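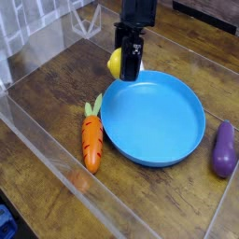
Resar Teaching Kit

Hand-guided and remote task teaching for small two-finger arms

The Resar Teaching Kit is for people who want to show an arm a tabletop task instead of writing it out in code. You do the task yourself, either by holding the arm and moving it or by driving it from a second, smaller arm a short distance away. The kit records what the arm did and what the cameras saw, and stores both together as one demonstration. When you have enough demonstrations you can replay them, tidy them up or export them for training.

It is made by Trurkex and supplied with a controller box, a leader arm, the recording software and the Drullach practice tray. The working arm is sold separately. If you already own one, check the compatibility section before you order.

Teaching by hand

Press and hold the grey button on the wrist collar and the arm goes slack enough to move. Its own weight is still carried, so it will stay where you leave it. A thumb lever on the collar opens and closes the fingers. Let go of the button and the arm locks again.

Hand guiding suits slow work with one or two moves, such as picking up a piece of toy fruit and setting it down on a plate. Its main drawback is that your hand and sleeve end up in the camera view. The software can mark those recordings so that they are kept apart from the rest.

Teaching by remote control

The leader arm has the same joints as the working arm at a smaller size. Clamp it to the bench where you can see the tray without leaning over it. Whatever you do with the leader, the working arm follows. The finger grip is a sprung trigger, and how far you squeeze it sets how far the fingers close.

Most customers use this method for anything they plan to train on. It takes longer to learn. Allow an afternoon for a new operator, and throw away their first 40 demonstrations. The usual faults are closing the fingers too early and letting go too high above the plate, and both clear up with practice.

Motion scaling can be set to full, half or quarter. Half is the default and we suggest leaving it there for pick-and-place.

The Drullach practice tray

The tray is a low enclosure of clear panels that slot into clear corner pieces. It stands on an ordinary table and keeps round objects from rolling out of reach. No tools are needed to put it together. The panels will show reflections under strong light, so move your lamp before you move the camera.

Supplied with the tray are a plain blue plate and a bag of toy fruit and vegetables, including a lemon, a carrot and an aubergine. They were picked because they behave differently in the fingers. The lemon is easy to grip round the middle and slides out if you catch it near the end. The carrot has to be lined up with the fingers first. The aubergine is best taken by its narrow part.

Change the layout between recordings. Put the plate somewhere else, swap the sides the vegetables are on, and turn the carrot. Fifty recordings of the same layout will give you an arm that can only do that layout.

Recording

A demonstration starts with a foot pedal tap and ends with another. A long press throws away the one in progress. Joint positions, finger opening and up to 3 camera streams are saved against the same clock. Each demonstration can be given a task name and a short sentence, for example "put the lemon on the plate", and tagged as good, poor or failed.

Keep the failed ones. They take little space and can be left out at export.

The controller holds 1000 demonstrations of ordinary length with all cameras running. After that it will ask you to move older ones to an external drive. It does not delete anything by itself.

Compatibility

The kit works with the Hattori bench arm, both the original and the long-reach version, fitted with the standard parallel gripper. The wrist collar will not fit over the soft-finger attachment. Owners of the original arm need the adaptor cable, which is listed under spares.

The recording software runs on the controller box. A screen, keyboard and mouse are needed for setting up and are not supplied.

In the box

Controller box with power lead
Leader arm with bench clamp
Wrist collar and thumb lever
Foot pedal
Two fixed cameras with stands
Drullach tray: clear panels, corner pieces, blue plate, toy food
Printed set-up guide

Specification

Payload while hand guiding: 500 g
Motion scaling: full, half, quarter
Camera inputs: 3
Demonstrations stored: 1000
Pedal lead: 3 m

Safety

Fit the stop button within reach of whoever is driving the leader arm. Keep hands out of the tray when the working arm is following. If the leader is knocked or dropped, the working arm holds its position and will not follow again until the two have been lined up and the pedal pressed.

Delivery and returns

Kits are built to order. Orders placed before the end of May include a second bag of toy food. Unused kits can be returned in their original packing. Tray panels, corner pieces and finger pads can be bought singly from the spares page.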